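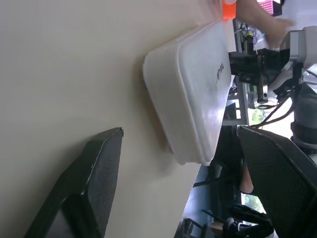 Figure 4. Vue de la caméra de poignet : les deux doigts de la pince et un récipient en plastique blanc.

Documentation > Banc Kultell > Acquisition des démonstrations > 4.3 Recueil par caméra de poignet

4.3 Recueil des démonstrations par caméra de poignet

La présente section décrit la procédure d'enregistrement des démonstrations de saisie sur le banc Kultell. Elle s'adresse aux opérateurs ayant suivi la formation interne du laboratoire Sellmont. La mise en service du bras et l'étalonnage de la caméra font l'objet des sections 3.1 et 3.4.

Préparation

1. Mettre le contrôleur sous tension et attendre la fin de l'autotest.
2. Ouvrir le logiciel Wenemska et sélectionner le profil « Poignet seul ».
3. Vérifier sur le retour vidéo que les deux doigts de la pince sont visibles et que leur revêtement à points reste net. Un revêtement flou indique un défaut de mise au point (voir 3.4.2).
4. Contrôler que les câbles du poignet conservent une boucle libre sur toute la course de l'articulation.
5. Disposer l'objet sur le plateau, à l'intérieur de la zone de travail définie dans le profil.

ATTENTION : Toute intervention manuelle à proximité du poignet s'effectue bras immobilisé, mode « Maintien » activé. Le voyant du pupitre doit être fixe. Un voyant clignotant signale que les moteurs peuvent encore recevoir une consigne.

Enregistrement

6. Ouvrir complètement la pince, puis lancer l'acquisition.
7. Conduire l'approche jusqu'à ce que l'objet se trouve entre les doigts. Marquer un arrêt de 3 secondes avant la fermeture : cet intervalle sert de repère à la segmentation automatique.
8. Fermer la pince, soulever l'objet, le reposer, puis rouvrir.
9. Arrêter l'acquisition et renseigner le champ « Issue » (réussie, échouée, à exclure).
10. Modifier la pose de l'objet et reprendre à l'étape 6. Une série comporte 19 démonstrations par objet.

Remarque : Les surfaces brillantes ou légèrement translucides produisent des reflets qui varient avec l'éclairage naturel. Ces variations sont admises et ne justifient pas l'exclusion d'une séquence. L'exposition de la caméra doit en revanche rester verrouillée pendant toute la série.

Remarque : L'arrière-plan n'est ni masqué ni recadré. Lors de l'étude de référence, menée sur 227 séquences, la politique apprise à partir des images complètes a obtenu un taux de saisie supérieur à celui de la politique apprise à partir d'images détourées. Le protocole d'évaluation, dit protocole Rácz, est reproduit en annexe C.

Clôture de la série

11. Exporter les séquences vers le serveur et attendre le message de vérification.
12. Si plus de cinq séquences sont signalées incomplètes, recommencer la série entière.
13. Ramener le bras en position de repos avant de couper l'alimentation.

Les séries non exportées sont effacées du disque local chaque vendredi.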